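Hakari disassembly project: progress report to the Traletti Fund
August 10, 2021
Prepared by Bereket Tamiru, with data sections by Olumide Anozie

Since the April report we have moved from single-step trials on a bench jig to working inside whole desktop computers, and I'm very happy to say the method has held up better than we planned for. The dataset now stands at 1,005 recorded demonstrations across 32 computer cases, and the second training round finished last week.

Where we are against the plan

Milestone 2, the demonstration set, is complete. Milestone 3, a policy that can reach for and grasp a named part in a case it hasn't been trained on, is well under way. Milestone 4, the visit to the Lulero recycling depot, has slipped. The depot changed its induction rules for visitors and we are waiting on new paperwork. I don't expect this to cost us money, but it will push the on-site trial toward the end of the grant year.

What changed in the method

In April we were training on full teleoperated sequences from start to finish. The policy learned the long approach moves nicely and then fumbled the last few centimetres, where all the difficulty lives. Olumide suggested cutting each demonstration at the point where the fingers enter the case and training the two halves separately, with a short overlap so the handover is smooth. We were a bit sceptical. It meant relabelling everything by hand, and he did most of that himself over a fortnight.

The difference was clear on the first evaluation. The near-contact half now gets its own sampling weight and its own, slower, action rate. Grasp attempts on drives and memory modules look deliberate — the fingers settle, correct, and close — where they used to hunt back and forth. We ran 130 evaluation trials on cases held out from training and the split policy beat the single one on every part category except loose cables.

Cables are still our favourite problem. They move when touched, they hide the connector you want, and the colours that help a person sort them out don't seem to help the model much.

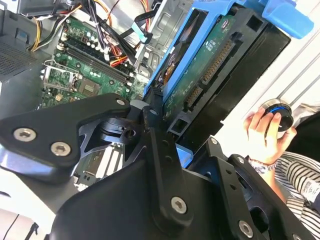

Our next step there is to let the policy push a cable aside as an action in its own right, with its own label, before it tries for the part behind. Bereket's early tests on the Sabbagh simulator are promising, though simulated cables are far too polite and we don't want to read much into them yet.

Equipment and spending

The replacement finger plates arrived and are fitted. We are slightly under budget on consumables and slightly over on storage, as the wrist video takes more room than I allowed for. I'd like to move the difference between those two lines if the fund has no objection.

Before the next report

We will finish the cable labels, rerun the held-out evaluation with the same cases so the figures can be compared directly, and send you the failure clips along with the good ones. Olumide is also writing up the labelling guide so that other labs can use it. If anyone from Traletti would like to come and watch a session, please let us know a week or so ahead and we'll set up a fresh case for you.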